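18 November 2019
Workshop notebook, coat locker

Marcelino wants a decision on the locker fittings before the Covness order goes in, so this entry is mostly about hooks. I said in April that I did not think two hooks and a bit of shelving made a usable coat locker, and I still don't think so, but I agreed to look at it with real jackets in it and write down what I found.

The argument for the current layout, as Marcelino Alcaraz put it to me: two hooks up high, one left and one right, leave the middle open, so you can reach the stuff at the bottom without moving your coat. Fine on paper. The Wetico catalog page says much the same thing and shows two thin raincoats to prove it. People don't come to work in two thin raincoats.

So, real jackets. The olive-brown one went on the left. The dark red one with the white inside edge was the one for the right.
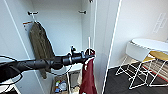
Dark red jacket, olive-brown one behind on the left hook. Both hooks are on the high part of the wall.

Olive-brown first. It has a short white loop and it hangs from that, long and narrow, about as well as a jacket can hang from a loop. No complaint. I would point out that this is the easy case. A loop in the right place makes any hook look good, and half the coats in this building have lost theirs. Marcelino says people can sew them back on. I would like to meet these people.

The dark red jacket is the one I care about. It takes up far more width, and the sleeves go wherever they like. I asked for a hanger rail in April and was told a rail costs too much depth. Nobody had measured the depth when they told me that. I have the note.

Then both on their hooks, with the storage unit and the basket underneath where they normally live.
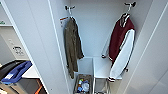 Both hung up. Varsity jacket by the collar, right side. Basket below.

OK. It fits. I'll write that down because M. will read this. It fits with two jackets, and the back panel is still showing between them.

Things I don't like:

The right hook sits higher than the left one. Marcelino says this is on purpose, so the shoulders don't fight each other. I never saw that on the drawing and I suspect someone drilled where it was convenient. If it is on purpose it needs to be on the drawing with a dimension. If it isn't, I want to know which height we are ordering.

The varsity jacket is on by its collar and it hangs slightly twisted, with the body dropping off toward the lower left. A ribbed collar folded over a hook is going to end up with a bump in it. Could be I'm wrong and it springs back. I'd want to leave it up for 7 days and look again before I believe that. One afternoon tells us nothing about collars.

The olive-brown jacket comes down to roughly the height of the bins. Anything longer, say a winter coat to the knee, is going to sit in the box or bunch up on top of it. We have not tried one. The Bukhari sheet gives 700 mm of clear drop as plenty, and I don't know whose coat they had in mind. Measure mine, it's on the back of the office door.

Things I'll grant:

The dark rounded tips on the prongs are better than the bare ones Vondeck sent. I expected them to be a gimmick. I still expect them to come off, so somebody should pull on one properly before we pay extra.

The flat shelf under the right hook is in a sensible place. A hat or a lunch bag could go there.

The basket is another matter. Wire mesh, a bottle in it, something clear and crumpled next to that, and a lot of small colorful stuff jammed in tight. I don't blame the basket. But if the bottom of a coat locker turns into the junk drawer, then nobody is reaching past the coats for anything useful, and the whole "leave the middle open" argument gets thin. Suggest the basket gets emptied and we see whether anyone asks for the contents.

Cost, since it will come up: Covness quoted for 40 lockers, and the extra hook hardware adds 123 dollars to the whole lot. That is cheap enough that I am not going to fight over the hooks themselves. I will fight over the heights.

To do
- M. to find the original drawing and confirm hook heights, left and right.
- Try a long coat on the left hook. Try the varsity jacket on the left too, and the olive one on the right. We've only looked at one arrangement.
- Leave the varsity jacket on its collar for the week, nobody straighten it.
- Ask Vondeck what a short rail would really cost in depth. In writing this time.
- The olive-brown jacket has a small white tag with a red stripe sticking out up near the collar. Tuck it in or cut it off before it snags on something.

Order stays on hold until the heights are settled. M. disagrees, and can add his own note under this one.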